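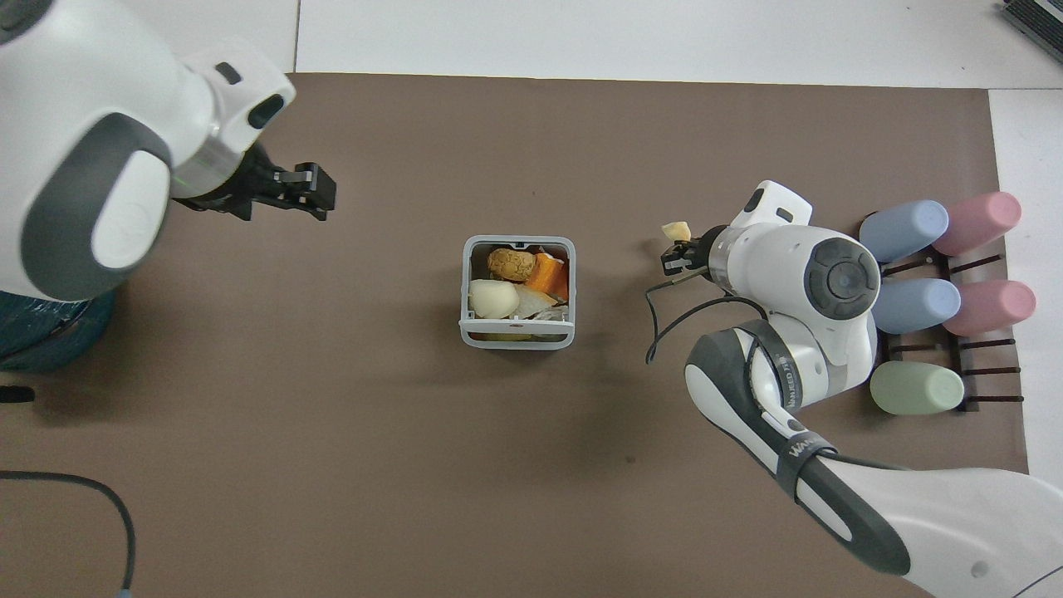 Cestinho cinzento com comida de brincar, em cima do tapete castanho.

Tópico: Orçamento da câmara de Istthorpe: 3.774 só em horas extra da limpeza?

ze_da_rotunda escreveu:
Estive a ler a proposta de orçamento que puseram no site da câmara (página 149, para quem tiver insónias). A rubrica de horas extra da recolha do lixo vai em 3.774 euros por mês. No ano passado a mesma linha nem existia, estava metida em "diversos", essa grande rubrica nacional. Alguém sabe o que mudou?

marta.p escreveu:
Mudou o contrato com a Canpolat. Antes eles faziam o turno da noite, agora só fazem a zona do mercado e o resto voltou para o pessoal da câmara. Que são os mesmos de sempre, com os mesmos dois camiões.

ze_da_rotunda escreveu:
Dois camiões, um dos quais passa mais tempo na oficina do que eu no café. E olhem que eu passo muito tempo no café.

Nortada escreveu:
Discordo do tom. O meu cunhado trabalha na recolha e as horas extra são pagas porque são feitas. Querem o lixo apanhado ao sábado de graça?

ze_da_rotunda escreveu:
Ninguém disse isso, Nortada. Perguntei de onde vem o número. Se vem de horas trabalhadas, paguem. Se vem de planear mal, gostava de saber quem planeou.

Lurdes_Brevon escreveu:
Em Brevon tivemos a mesma conversa. Baixaram a recolha de 6 voltas por semana para 4, pouparam no gasóleo e depois gastaram a diferença a limpar o que ficava à volta dos contentores. Foi apresentado como medida de eficiência, com powerpoint e tudo.

marta.p escreveu:
A vereadora Sandra Ellwood disse na reunião de maio que o problema era o combustível. A Aurelia Imhof, da oposição, disse que o problema era a vereadora. Ficámos todos muito esclarecidos e fomos jantar.

Nortada escreveu:
O combustível subiu mesmo, isso não é invenção. Quem abastece sabe.

ze_da_rotunda escreveu:
Subiu, mas o combustível está noutra linha — duas páginas à frente. Não pode ser desculpa para as duas.

pardal77 escreveu:
E a história dos sensores da Zomer nos contentores? Não era isso que ia acabar com as voltas inúteis?

marta.p escreveu:
Os sensores foram instalados. O da minha rua diz que o contentor está vazio desde a Páscoa. O cheiro tem outra opinião.

pardal77 escreveu:
O meu diz sempre cheio. Podíamos trocar.

Nortada escreveu:
Pronto, nos sensores dou-vos razão. Nas horas extra não. Pessoal a menos dá horas a mais, é a conta mais simples do documento inteiro.

ze_da_rotunda escreveu:
Então que contratem mais gente e acabem com a rubrica. Vou mandar a pergunta por escrito antes da votação. Se responderem ponho aqui.

Lurdes_Brevon escreveu:
Pede aviso de receção. Em Brevon a minha pergunta "extraviou-se" e eu tinha-a entregado em mão.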